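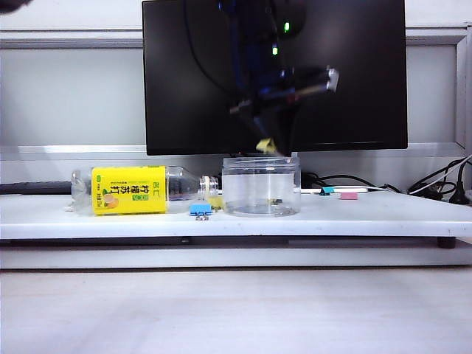 What is the quickest way to clear the small junk off a desk?
Sort it by what it is before you decide where it lives. Most people do this backward, buy a drawer organizer first, and end up with a very tidy drawer and the same desk.

Start with drinks. An empty soda bottle goes to recycling today, on foot, by you. If the cap is missing, don't look for it. My brother-in-law Dennis Pickering once spent 26 minutes looking for a cap.

Next, get one clear container with straight sides and no lid. Clear, so you can see what's in there. No lid, so you'll use it. Clips and erasers go in. Anything too small to identify goes in too, and on the first of March you tip it out and admit you never needed it.

Cables come last – they always win, so save your strength. Unplug one end, follow it with your fingers, and lay it along the back edge of the desk. A binder clip will hold it there. Black cables on one side, white on the other, if you care how it looks.

Wipe down the surface and put the keyboard back where your hands expect it. Allow 5 minutes for all this, plus the afternoon you'll spend reading whatever was under the keyboard.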